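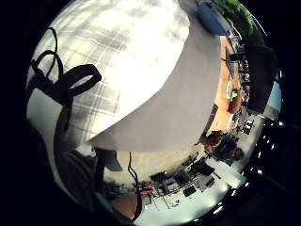 Natália Esteves wrote back to my last notice asking whether you have to be any good at folding to join in, and could she please bring her own tablecloths. No and yes! I'm looking for six more people to spend a morning at Uddale sorting through donated household fabric with me: sheets, curtains, plaid everything, and all the loose straps that come tangled up in it. We fold, we pair things up, we write tags, we drink a lot of coffee.

You'd need to be free on 22nd July from nine to one and okay with standing at a table for a while (there are chairs, I just never use them). Pay is 114 dollars for the morning plus lunch, and I'll send you home with any fabric we can't place. Last February we got through 213 pieces and I still had straps in my coat pocket a week later.

To sign up, leave your name and a phone number at the Uddale front desk. Kids over twelve are fine with a grown-up.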